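3.2 Episode recaps as a serial form

Written recaps of daily television serials differ from reviews in that they carry almost no evaluation of craft. The text reports events in broadcast order, normally in the present or simple past tense, and marks character emotion through a small set of stock verbs. In the material collected for this study, drawn from the recap sections of two fan sites, Trorton and Hiltura, the median recap opens with a summary of the preceding episode and closes with a preview of the next. The body between these two parts is the unit of analysis in what follows.

We treated each recap as a sequence of reported actions. An action was coded when a finite verb had a named character as its subject. Verbs of speech, perception and feeling were kept apart from verbs of physical movement, and object handling was coded as its own class (Section 3.3). Passive constructions were assigned to the agent where the agent could be recovered from the preceding sentence and were otherwise dropped. Preview paragraphs were excluded, as their wording often repeats the promotional text of the broadcaster and cannot be credited to the recap writer.

The sample covers 38 episodes of one family drama, with recaps from both sites for each episode. Four episodes were broadcast as double-length specials in April. Their recaps are posted in two parts on Hiltura and as one text on Trorton. The parts were joined before coding.
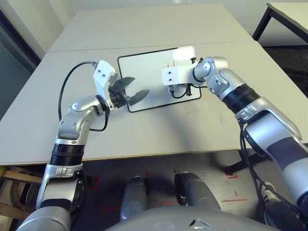
Figure 4. (a) Two robotic arms at a light gray tabletop, with a small whiteboard under the end of the right arm.

Agreement between the two sites is high for speech verbs and low for feeling verbs. Where one writer reports that a character "cries", the other will often report only that she leaves the room. Such differences are not errors. The screen gives both events, and the writer selects the one that best supports the motive already assigned to that character in earlier recaps. Over a long storyline this selection builds up. A character introduced on Trorton as jealous continues to be given verbs of jealousy through the reconciliation episodes, long after the corresponding Hiltura text has moved to neutral terms.

A second pattern concerns compression. Wedding sequences, which may fill a whole week of broadcasts, are reduced in both sources to a few sentences per episode, while confrontations are expanded almost to the length of a transcript. Nijs, a transcript archive used here as a reference text, allows the ratio to be checked. Scenes containing an accusation receive 11 recap words for every six given to scenes of equal screen time with no accusation. The ratio holds when flashbacks are removed. It weakens in the last quarter of the sample, where the storyline turns to a property dispute and accusations occur in nearly every scene.

3.3 Object handling

Object handling was the least frequent class and the hardest to code. Recap writers mention letters, phones, rings and medicine bottles when the object changes what a character knows, and leave most other objects out. Coders were told to record the verb, the object and the character, and to ignore objects that were named only as part of a location. Disagreements were settled by returning to the Nijs transcript. In cases where the transcript was silent the item was marked as unresolved and left out of the counts.
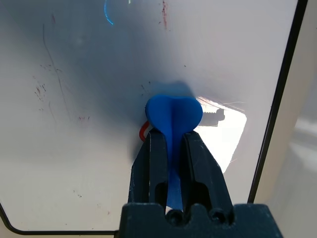 Figure 4. (b) Gripper with a bright blue plastic object held between its two fingers.

The grammatical profile of the class is narrow. Most instances use "take", "give", "hide" or "find", in that order of frequency, and the recipient is left unstated in a large share of the "give" cases. Readers of a daily serial can supply the recipient from the previous episode, and comments posted under the recaps show few requests for clarification on this point. Requests are much more common where a pronoun could refer to either of two sisters-in-law.

One known limit is the treatment of dropped subjects. Trorton writers often omit the subject in a run of short sentences ("Enters the hall. Sees the file."). Our tagging tool, Drolden, assigns such sentences to the last named character, which is wrong whenever the camera has changed rooms. A manual pass corrected the cases we found, but the object class is likely to contain some that remain. Speech verbs are less affected, as both sites name the speaker at nearly every turn.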